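Ticket 1622: left arm drops cloth halfway through the fold
Project: Roris (student project, two-arm cloth folding)
Opened by: Aarne Rautiainen
Assigned to: Torunn Lundgren
Priority: high
Status: closed

Aarne Rautiainen wrote:

The left arm picks up the cloth without trouble and then lets go of it partway through the lift. It does not happen every time. I ran the full fold 20 times after the lab session and the left arm dropped it in most of them. The right arm has not dropped anything.

Both arms run the Kunska control program, same version, same settings file. I have attached the log from the last run and two pictures.
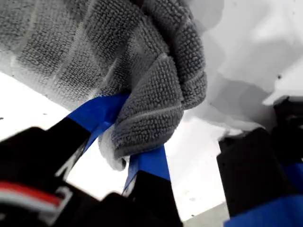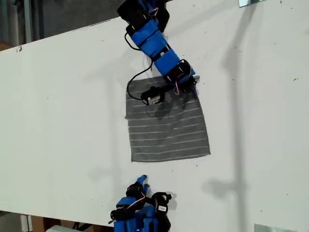
What should happen: left takes one corner, right takes the other, both lift together, both move forward, both let go.

What does happen: left takes the corner, both start lifting, and somewhere between the first and second waypoint the left fingers open slightly. The cloth slides out. The right arm carries on by itself and drags the cloth across the table until I stop it.

What I have tried so far:
Restarted the control program.
Restarted the laptop.
Swapped the USB leads between the two arms. Fault stays with the left arm.
Went back to the settings from before the Christmas break. No change.

We have the demo for the other groups in May and the report needs working results well before that, so I would like to get this sorted early.

Torunn Lundgren wrote:

Thanks. Before touching anything, can you say which cloth it drops? All of them or just the thick one?

Aarne Rautiainen wrote:

Both. The thick towel goes more often. The thin striped one it sometimes keeps hold of until the end.

Torunn Lundgren wrote:

OK. I read through the log. The gripper servo on the left is told to go to 656 and gets there. It then holds for a bit, and the reported position starts creeping back towards open while the target is still 656. So the program is asking for the right thing and the servo is not keeping to it. That rules out the waypoints, I think.

Three things I can think of:

1. Torque limit set too low on that servo.
2. Servo overheating and protecting itself.
3. Not enough voltage reaching it when the other joints are moving.

Please check 1 first as it only takes a minute. Open the servo tool, connect to the left arm only, pick the gripper and read the torque limit. Compare with the right arm. Write both down before you change anything. Last term we lost an afternoon to somebody changing a value and not noting the old one.

Aarne Rautiainen wrote:

Checked. The torque limit is the same on both. I also compared every other setting for the two grippers and the only difference is the ID and the homing offset, which should be different.

Torunn Lundgren wrote:

Good, leave those alone then. Next is temperature. Add the temperature reading to the log and run the fold until it drops the cloth. Do it once from cold and once after the arms have been running for a while.

Aarne Rautiainen wrote:

Done. From cold it dropped the cloth on the second go, with the left gripper hardly any warmer than when I switched on. After a long run it was warmer but well under the warning level, and the right one was slightly warmer still. The drops did not get more frequent. I don't think it is heat.

Log attached as left_temp_cold and left_temp_warm. Ignore the first part of the warm one, I forgot to put the cloth down.

Torunn Lundgren wrote:

Agreed, not heat. Voltage next. Log that for the gripper and for the shoulder servo, both arms, and plot them on one graph if you can.

Also try this by hand: close the left gripper on the towel with the rest of the arm still, leave it, and see whether it keeps hold. Then do the same and move only the shoulder up.

Aarne Rautiainen wrote:

With the arm still, it held the towel for as long as I was prepared to wait. I went and made tea and it was still holding.

Moving only the shoulder, it let go on the third try.

Voltage: on the right arm the shoulder and gripper readings stay close together the whole time. On the left arm they are close while nothing moves, and when the shoulder starts lifting the gripper reading falls well below the shoulder reading. It comes back when the shoulder stops.

Torunn Lundgren wrote:

That is very useful. If the supply were too weak, you would see the shoulder reading fall as well. It is only falling further down the chain, so there is a poor connection somewhere between the shoulder and the gripper. Either a plug not pushed home, or a cable that is damaged and only goes bad when it bends.

Steps, in this order:

Switch off the supply at the wall and unplug the USB lead.
Start at the shoulder. Pull out each servo plug, look at it, push it back until it clicks.
Check each cable for nicks, flattened parts and pins that have been pushed back in the plug.
Pay most attention to the elbow and wrist, where the cable moves the most.
Switch on and read the voltage on each servo in turn while somebody moves the arm gently by hand. Torque must be off for this.

If you find a bad cable, don't tape it. There are spares in the drawer marked Brutia.

Aarne Rautiainen wrote:

Dhanial team needed the bench this morning so I have only just got to this.

All plugs were fully in. No visible damage at the elbow. At the wrist, the cable going to the gripper had been routed on the inside of the bracket, and there was a flat spot where it gets squeezed each time the wrist bends back. When I moved the wrist by hand the gripper voltage dropped and came back, and I could repeat it.

I have taken that cable out. The spares in the drawer were all the short type. Is it all right to use a longer one from the kit?

Torunn Lundgren wrote:

Yes, a longer one is fine provided the slack cannot catch on anything. Run it along the outside of the bracket with a loose loop at the wrist. Move every joint to both ends of its range by hand before you power it up, and make sure the loop never goes tight. Use one cable tie and don't pull it down hard.

Look at the right arm too. It was put together by the same people from the same sheet.

Aarne Rautiainen wrote:

New cable fitted on the left, routed outside. Full range on every joint checked by hand. The loop stays loose.

Right arm: the cable was inside the bracket there as well, but it had a bit more room and was not flattened. I moved it to the outside anyway.

The voltage at the left gripper now follows the shoulder reading through the whole lift. I ran the fold another 20 times, half with the towel and half with the striped cloth. No drops during the lift. There were 2 bad folds with the towel, but in those the left fingers missed the corner when picking up, so there was nothing in the gripper to drop.

Torunn Lundgren wrote:

Good. The missed corners are a different problem, so please open a separate ticket for them and put the log from those runs in it. My first guess would be calibration, since you have had the wrist apart. Redo the calibration for the left arm before you spend time on anything else.

One more request for this ticket. The program should have stopped when the left arm lost the cloth, and the right arm should not have gone on dragging it. Can you add a check that compares gripper target and gripper position during the lift, and stops both arms if they drift apart?

Aarne Rautiainen wrote:

Added. If the position moves away from the target by more than the set amount during a lift, both arms stop where they are and the message "grip lost" comes up with the name of the arm. I tested it by pulling the towel out of the fingers and it did nothing, as the fingers close further when the towel is gone and I was only checking for opening. It now checks both directions and stops properly.

The set amount is in the settings file under grip_drift. It may want changing for thicker cloths.

Torunn Lundgren wrote:

Tested on my side with both cloths and it stops as expected. Merged.

Summary for the report:
Fault: left gripper opening during lift.
Cause: servo cable squeezed by the wrist bracket, voltage drop at the gripper when the arm moved.
Fix: cable replaced and routed outside the bracket, both arms. Grip check added to the control program.
Still to do: build sheet needs a new drawing for the wrist step. Order more of the long cables.

Closed January 27, 2024.

Aarne Rautiainen wrote:

Build sheet updated, old drawing removed. Calibration for the left arm is booked in with the new ticket.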